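Ticket: Chapters out of order on e-reader after update, Cordero novella (EPUB)
Status: open, waiting on store
Opened: Sep 22, 2023
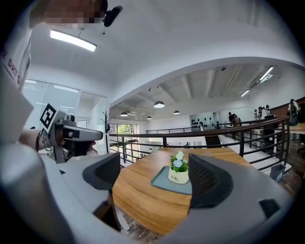
Flowers in the "Life" pot, on the tray.

Summary
Book is a sweet historical romance, novella length, 34 chapters plus epilogue. Title: The Ferryman's Bride of Duma. Uploaded through the Dastby dashboard. Readers on the Mikent app get the epilogue right after chapter 10. Spoils the whole thing obviously. Other apps look fine so far.

Reported by
Author (self published, one pen name, no agent). Two reader emails and one review that says "why are they married already".

Steps to reproduce
Buy or borrow book in Mikent app.
Open, read through to end of chapter 10.
Turn page. Epilogue.
Turn page again, chapter 11, back on the riverboat like nothing happened.

Expected: chapter 11 after chapter 10. Epilogue last.

Log

Entry 1
Checked the manuscript. Order correct in the word processor file. Re-exported, same result. Table of contents lists everything in the right order but page turns don't follow it. So the contents page is OK, reading order isn't.

Entry 2
Opened the EPUB in a desktop editor. Epilogue file is named chapter10b. My fault, it started life as a bonus scene back in July and I never renamed it. Mikent may be sorting by file name. Guessing.

Entry 3
Renamed to zz_epilogue. Fixed the link in the contents page. Ran the checker, 22 warnings, no errors. Most are about fonts. Ignored those. Uploaded new file to Dastby.

Entry 4
Dastby says "live". Mikent still showing old version. Deleted book from my own device and downloaded again, still old. Cleared cache. Same. The copyright page has the old wording so it's definately the old file.

Entry 5
Wrote to Dastby support. Reply, pasted:
"Updates to interior files are sent to partner stores in batches. Please allow extra time. Readers who already own the title may need to request the new version."
Asked if they can push it by hand. No answer to that part.

Entry 6
Found another problem while in there. Scene break ornaments missing in the second half, so Clementine is in the hayloft and then mid sentence more or less she's at the church social. Image link was pointing at a folder that doesnt exist. Fixed, plus swapped the ornament for three plain asterisks so it can't break again. New upload. Checker happy.

Entry 7
Mikent sample now shows new copyright page. Sample only goes to chapter 4 so can't confirm the epilogue from that. Full download on my device still old.

Entry 8
Over 70 copies already out there with the bad order, going by the dashboard. Put a note in the newsletter telling people to skip from 10 to 11 and save the epilogue. Also added to the blurb: "stands alone, can be read without the other Cordero books" because somebody thought the early wedding was from book one.

Tried and didn't help
Changing the cover.
Unpublish / republish (don't do this, lost the preorder link for book three for a while).
Uploading as a doc file and letting Dastby convert it. Order was right in the preview but it ate the italics in all of Silas's letters.

Still open
Need confirmation full file is updated at Mikent.
Need to know how existing buyers get the new copy. Automatic or do they have to ask?
Paperback not affected, seperate file.
Large print, not checked yet. Built from the same source so the ornaments are probably gone there too.

Next: check large print tonight, chase Dastby again, leave ticket open.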